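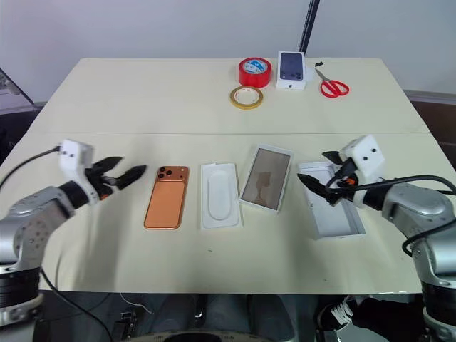

**Robotic packing of small goods** is the use of robot arms to place consumer items, such as phones and their accessories, into retail boxes. It is often treated as a test of whether machines can take over light bench work now done by hand. As of October 16, 2020, two-armed systems can complete parts of the job under controlled conditions, but most mixed packing is still done by people.

## Background

Factories have used robots for welding, painting and stacking for decades. In these jobs the parts are rigid, arrive in a known position and seldom change. Packing a phone involves a different set of problems. The phone is smooth and easily scratched, the tray insert is light and shifts when touched, and a screen protector film is thin enough that a gripper may miss its edge. Tape and scissors, common on any packing bench, are among the hardest tools for a machine to use.

## Methods

Most research systems use two arms, each ending in a gripper with two fingers. One arm commonly steadies the box while the other lowers the item into it. The arms may be programmed step by step, or may be trained on recordings of a person guiding them through the task. The second method copes better with items set down at an angle – a frequent event on real benches – but requires many recordings for each new product.

## Performance

The Farnley bench study, led by Josée Morin and Terence Holroyd, is one of the more detailed accounts of the subject. It covered 536 attempts to pack a phone, an insert and a box as a single sequence. Of these, 396 were finished without human help. In 137 of the remaining attempts an item was dropped, tilted or left partly outside its recess, and the other failures were put down to faults in the equipment. The authors noted that a trained worker at the same bench was faster in every round.

Applying film and cutting tape were left out of the study. Graziella Monti has argued that this choice makes the results look better than they would on a working shop floor, where such steps are rarely separate from the rest. Morin replied that partial automation still has value if the arms can be left to fill boxes between other duties.

## Use in the home

Similar arms have been proposed for household chores, including sorting drawers and wrapping parcels. Pellow, a maker of small service robots, began home trials in June but limited them to 20 rigid objects chosen in advance. Soft, clear and very thin items remain difficult in both settings.

## See also

- Bimanual manipulation
- Pick and place
- Service robot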